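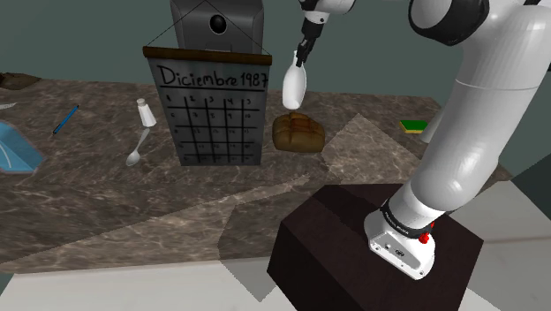 Simulated arm holding a white ladle-like spoon.

Thread on the county league after this weekend's games. Short one, I have work at 7.

Detitz are through to the semis. They beat Plukside by two goals and never trailed after the break. Their half-back line won nearly every high ball.

Plukside will feel the wides. 21 shots and they had nothing up front once the wind turned. Their free-taking was fine – it was the play from open ground that let them down.

That result leaves Heffernan needing a draw in the last round. A loss puts them in the relegation playoff on score difference.

Crowd was over 2,000, best of the season for a group game. Parking at the school end was full well before throw-in, so come in by the river road next time.

Drodance had already qualified and rested most of their starters. Still won. The younger forwards took their scores well, and a couple of them have to be in the mix for July.

Semi-final draw is tomorrow night. Detitz and Drodance can't meet until the final – everyone else goes in the one pot.

Fixtures when I have them.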